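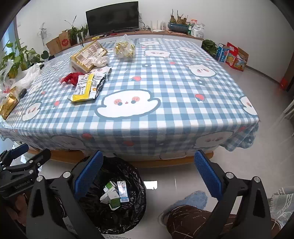 Gestik is a hand-held gripper kit used to record household manipulation tasks for robot training. It is sold by Lerkness, a small hardware supplier, and was developed by an engineering group led by In-ho Joo. The kit has no arm and no drive base. A person carries the gripper through an ordinary room, performs a chore with it, and the recorded motion is later converted into training data for a robot fitted with a matching end effector.

Print this article | E-mail this article

Design

The gripper has two opposed jaws on black frames. Each jaw ends in a blue textured pad, which is the main wear part of the unit. The frames are assembled with exposed screws so that a jaw can be removed and replaced in the field without returning the kit to the supplier. The operator closes the jaws with a trigger and the pads return to the open position under spring load.

A camera is carried on the tool and faces forward past the jaws, so that both pads stay in view for the full length of a recording. Jaw opening is measured by a sensor at the pivot. Position is estimated from the camera images together with an inertial unit in the body. No external markers or base stations are required, although the manual advises against recording in rooms with bare walls, where the position estimate tends to drift.

The first version used smooth pads. These slipped on plastic film and coated cardboard, and were dropped after trials run by Gil-soo Bang at the Yang test apartment. The textured pad that replaced them is cut from a softer compound. It holds thin wrappers better but picks up lint and crumbs, and has to be wiped between sessions.

Use

Recording is organized by task. A typical task is table clearing, in which the operator picks up packaging, tissues and similar litter from a tabletop and releases each item over a lined bin on the floor. Each pick is stored as a separate episode that begins when the jaws leave the rest position and ends when they open over the target. Episodes shorter than 3 seconds are discarded by the software.

Clearing tasks are regarded as difficult for several reasons. Wrappers change shape when they are gripped. Patterned tablecloths make the edges of small objects hard to separate from the background, and a jaw that comes down too low will pinch the cloth along with the object. The operator guide, written by Na-rae Ham, recommends approaching flat items at a shallow angle and sliding them toward a fold before closing. It also recommends leaving rooms furnished as they are. Sessions recorded in cleared rooms gave models that performed poorly in occupied homes.

The internal battery runs for around 2,000 episodes of average length, after which the unit must be docked. Data are transferred over a cable. Wireless transfer was present in early units and was removed.

Service plan

Lerkness also offers a collection service under the name Uvberg. Customers submit a task list, and trained operators record it in private homes. The standard task list contains 31 tasks, of which table clearing is the most requested. Recordings are checked by a reviewer before delivery. The review team, headed by Hae-won Yeon, rejects episodes in which the object leaves the camera's view for more than a moment, or in which the operator's free hand assists the grip.

Reception

A bench review by Deok-su Koo, based on 829 recorded episodes, found the jaw sensor consistent and the trigger comfortable over long sessions. Koo criticized the weight of the tool — most of it sits forward of the hand — and the lack of a wrist strap. He also noted that the pads cannot lift a single sheet of paper from a hard surface without a fold or raised edge to start from. A revised body with the battery moved into the handle was announced in October. Existing units can be converted, but the old dock does not fit the new handle and has to be bought again.

12 shares | 4 comments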